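Prestelby Sim Racing Club Newsletter
25 Aug 2019

Technical notes: clamping, desk flex and steering feel

Several members have reported that a wheel feels vague on center after a move to a new desk, with no change in software settings. In most of these cases the fault is in the mounting. A desk-clamped base transfers every steering load into the tabletop, and if the top bends, the driver feels the bend before the tires.

The loads are modest but they repeat. A belt or gear driven wheel reverses torque many times per lap, and each reversal works the clamp in the opposite direction. Over a session of 47 laps at Jitpraphai, with its long double chicane, a clamp set by hand at the start can lose enough preload for the base to rock. The driver tends to respond by raising the force feedback gain, and the higher gain loosens the clamp further.
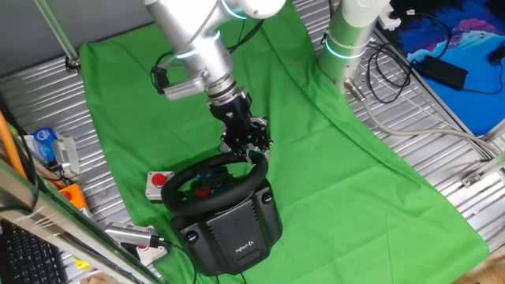 Check the desk before touching the gain. With the power off, hold the rim at nine and three and try to rotate the whole base left and right. Watch the rear edge of the base against the desk. Any lift there means the clamp is loose or the top is bending. To separate the two, put a straightedge across the desk in front of the base and repeat the test. If the gap under the straightedge changes, the top is bending and more clamp force will make it worse.

A thin top can be stiffened with a length of steel angle screwed to the underside, set 70 mm back from the front edge so that it clears the clamp feet. Hollow-core doors used as desks are a separate case. The skin crushes under the clamp feet, the preload drops, and the dent stays. Fit a spreader plate on the underside, at least 300 mm wide, and one thinner plate on top if the base has narrow feet.

Clamps should be tightened in alternation, a half turn per side, until both feet are seated. Tightening one side fully and then the other leaves the base slightly skewed, and the wheel will appear to pull. Recheck after the first ten minutes of driving. After that, once a week is enough for most desks.

Rubber sheet between the base and the desk is often suggested. A hard sheet of 1 or 2 mm prevents slip and protects the finish. Soft foam should be avoided. It compresses under load and adds free movement that no software setting will remove.

Once the mounting is solid, reset the gain to the default, run the calibration routine, and raise the gain in steps of five percent until the force clips in the fastest corner. Go back one step. Members using the Bonik telemetry overlay can read clipping directly from the output bar. Others will have to judge by feel: when the rim stops getting heavier as the corner loads up, the signal is clipped.

Record the figure along with the car and the track. The gain that suits the Wokero GT at Jitpraphai is too high for the open-wheel cars and will hide curb detail.

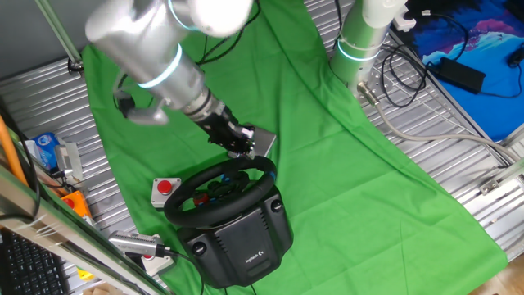
Reader's comment: I followed the straightedge test from the draft of these notes and found the desk was fine, but one clamp foot was sitting half on a crossbar under the top. It felt tight and was gripping on one corner only. I moved the base over by a hand's width and the rocking stopped. Please add that to the list of checks, as I had spent most of December changing settings for no reason.

The check has been added. Feel under the desk along the full width of each foot before tightening, and move the base if either foot overlaps a rail, a screw head or a cable tray.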